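Neler White Casserole with Domed Glass Lid: Review

Reviewed by Radoslava Beneš
Section: Cookware / Lidded pots

The Neler is a white, lidded pot sold through Briltbridge as a general stovetop vessel for soups, grains and braises. I used it for 3 weeks as the only large pot in a two-person kitchen. The notes below cover the lid, the handles, the interior and cleaning. Induction performance is not covered; my range is gas.

Supplied in the box: pot, glass lid, folded instruction sheet. No steamer insert. Price at the time of purchase was 268, delivery included, which puts it above the Komik equivalent and below the Chrysikopoulos.

Lid

The lid is clear glass and domed. The dome adds useful height over the contents, so a heaped load of greens or a whole small cauliflower can be covered without pressing down on it. Condensation runs back along the curve and drips near the wall of the pot. With a flat lid it tends to fall in the middle.

Visibility is adequate. In daylight the curved surface picks up strong reflections, and under an overhead lamp I often had to move my head to one side to check the level of a simmer. Anyone who cooks by eye should expect this of any domed glass lid.

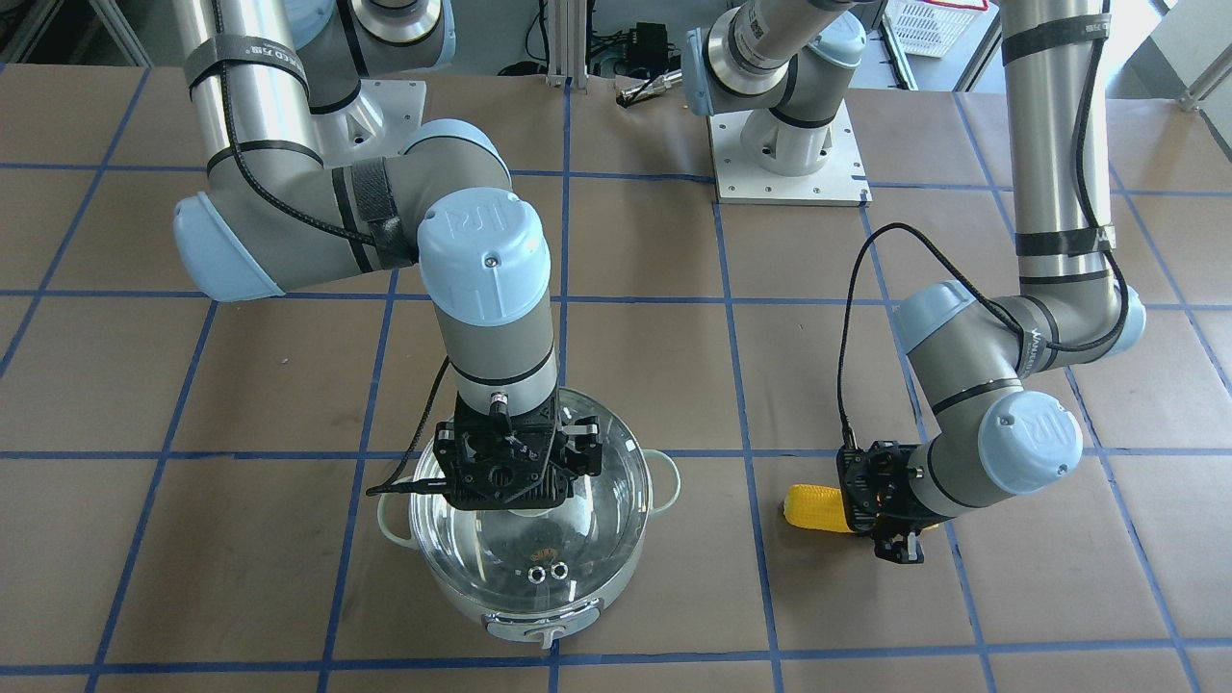
Glass lid on the pot, with reflections along the dome.

Steam escapes evenly around the edge at a low simmer. At a full boil with starchy water the lid lifts and chatters, and foam reaches the rim within a few minutes. Lowering the flame one step cures it. The lid should be left slightly ajar for pasta.

The instruction sheet says to let the glass cool before rinsing. I followed this and have no cracks or chips to report.

Handles

The side handles are small and white, in keeping with the body. They look neat and take up little shelf space, but there is room for two fingers on each side and no more. With a folded towel the grip becomes marginal. Thin silicone grips work better than thick mitts, which slide. Ghazala Jadoon, who tested the same model for our braising comparison, rated the handles lower than I do; she lifts the pot full into the oven, and I rarely do.

When the pot is two-thirds full of liquid, I would not carry it any distance. Move it from burner to trivet and ladle from there.

Interior and rim

The rim is silver and shiny, and gives a clear edge against which to scrape a spoon. It marks easily. Fine scratches from a steel ladle showed by the second week and have not come off with ordinary dish soap. They do not affect how the lid sits.

The mouth is wide enough to place and retrieve single items without tipping the pot. I had no trouble lifting out whole potatoes or corn with tongs, and a hand fits in easily for drying.

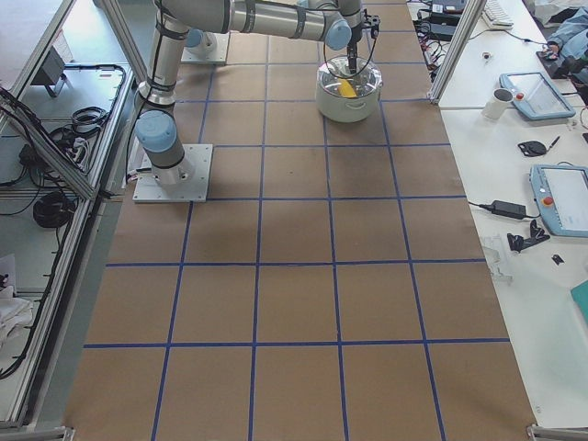
Pot with the lid off and a yellow item inside.

Heat distribution on a medium burner was acceptable. Rice cooked by absorption came out even, with slight sticking at the center of the base. Onions browned faster in the middle and needed stirring every minute or so. Milk caught once, on a flame that was too high.

Cleaning

Hand washing takes little time. The difficult areas are the undersides of the handles and the seam below the rim, where starch dries into a thin line. A soft bottle brush reaches both. Tomato left overnight produced a faint orange tint inside, removed with baking soda paste after 2 applications.

Compared with the others

The Komik is cheaper and lighter, and its larger handles are easier to hold. Its lid is flat and fits loosely. The Chrysikopoulos holds heat longer and costs a good deal more. For daily boiling and simmering I would choose the Neler over both; for oven work, the Chrysikopoulos.

Good: lid height, wide mouth, easy to wash.
Less good: cramped side handles, rim scratches, boils over with starch.

Next in this section: Eirini Andreadis on stockpots.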